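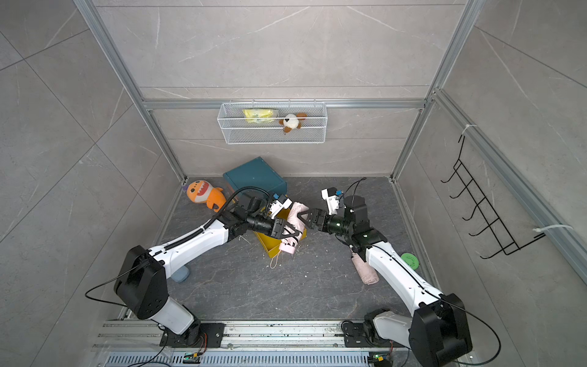

Both grippers at the pink umbrella, yellow box underneath.

Clearing a double-grip stall

If your two arms both close on the umbrella and then sulk, you have a double-grip stall. Ours did it 183 times before December.

1. Hit pause. Don't pull the umbrella. You will want to.
2. In Pukel, open the right gripper only and wait 2000 ms.
3. Back the right arm off 300 mm, then open the left.
4. Clear fault 345. Clear it again, as it enjoys the attention.
5. Home one arm at a time.

Els Declercq keeps the log, so write down which arm let go first.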